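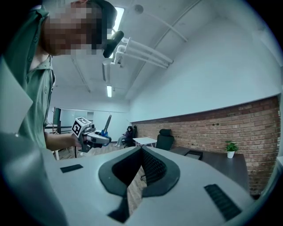 How often should a work polo shirt be washed?

After every full day of wear, in cold or warm water, turned inside out and with the buttons undone. A shirt worn for an hour or two over an undershirt may be aired overnight and worn a second time.

This question has reached me more often than any other since I began writing on the care of work clothing. I managed the clothing room at Pivari for 9 years, and the notes that follow are drawn from the guidance sheet we issued to new staff each May. Readers who wear their own clothes to work may apply the same guidance without change.

Washing

Shirts should be sorted by color and by weight. Color is generally understood. Weight receives less attention, and a light knit shirt washed with jeans or canvas trousers will show small fuzzy balls on the front and under the arms long before it is worn out. The care label sets the upper limit for water temperature. At Pivari we washed everything at 40 degrees Celsius, and stains that did not come out at that setting were treated by hand.

Detergent should be measured. Too much of it stays in the fabric, leaves it stiff, and holds odor. Fabric softener is not recommended for shirts made to move sweat away from the skin. My colleague Despina Petkov disagreed with me on softener for the whole of our time together, and I am obliged to record that her own shirts looked very well.

Stains

Cooking oil should be covered with plain dish soap and left for an hour before washing. Ink should be blotted from the back of the fabric onto a paper towel. Yellow marks at the collar respond to a paste of baking soda and water, applied with a soft brush and rinsed before the shirt goes into the machine. No stained shirt should be placed in a dryer until the stain has gone.

Coffee was our most common complaint. Cold water, at once, is sufficient in most cases.

Drying and the collar

The collar is the part most often spoiled. It should be pulled flat while the shirt is damp, with the points smoothed outward by hand, and the front button strip should be pressed straight at the same time. Shirts may be dried on a hanger if the hanger is wide enough to reach the shoulder seam. Narrow wire hangers leave a raised point at each shoulder – these can be removed with steam, although the task is tedious.

A dryer on low heat is acceptable. The shirt should be taken out while it is still slightly damp. I have read advice to the effect that collars should be starched. I tried this for one summer and do not propose to do so again.

Number of shirts

Staff at Pivari who worked full time were issued 5 shirts, one for each working day, with the wash to be done at the weekend. Anastasia Kouris, who ran the evening shift, asked for an additional shirt to be kept in each locker, and this was adopted. It ended the practice of borrowing, which had caused more ill feeling than one would expect of a garment.

Repair and replacement

A missing button should be replaced the same week. Thread that matches the existing buttons is preferable to thread that matches the shirt. Small holes near the hem may be closed from the inside with a few stitches. Holes under the arm seldom stay closed, and a shirt with such a hole should be moved to painting or garden duty.

Our last large order, placed with Punderitz, was for 800 shirts. The first cartons ran one size small, and Toshio Arai spent the better part of a Friday trading sizes across a folding table. I would advise anyone placing an order of any size to request samples, wash each of them three times, and measure them again before signing.

A separate entry on aprons is in preparation.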